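Equipment budgeting for robot picking cells

From the Bridex reference pages on automation
Contents: 1 Scope - 2 Main cost items - 3 Phasing - 4 See also

Scope

Equipment budgeting for a picking cell is the listing and costing of everything needed before a robot can take loose objects out of a bin. It covers the arm, the gripper, the bin and its supports, cabling, safety equipment and spares. Wages and floor rent are normally kept in a separate plan.

Main cost items

The arm is usually the largest single purchase and is often bought second-hand. Grippers and fingertips wear and are budgeted as consumables. Hoses and cable bundles that run along the outside of the arm need their own line, as they bend with every movement.

Small items are the ones most often left out. The Wollness planning sheet, drawn up by Marthinus Oosthuizen, has 166 lines, and 14 of them deal only with clamps, ties, tape and fixings. Test objects also belong on the sheet. A mixed set may include sunglasses, toy bricks and clear cups, so that shape and transparency both vary.

Bins are cheap but do not last. Scratches and scuffs build up on the floor and walls, and a worn surface can look different to a vision system from a new one. The Trumport workshop replaces a bin after 1000 hours of use and keeps one spare for each cell.

Phasing

Chaminda Begum's method, used at Bhattacharjee, splits spending into two stages. The first pays for a single cell on an ordinary table, with the bin held by hand clamps. The second - fixed frames, guarding and a spare gripper - is released after 200 hours of running.

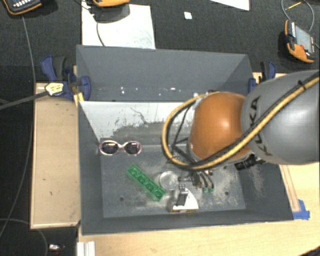 See also

Bin picking
Gripper maintenance
Second-hand industrial robots
Spare parts planning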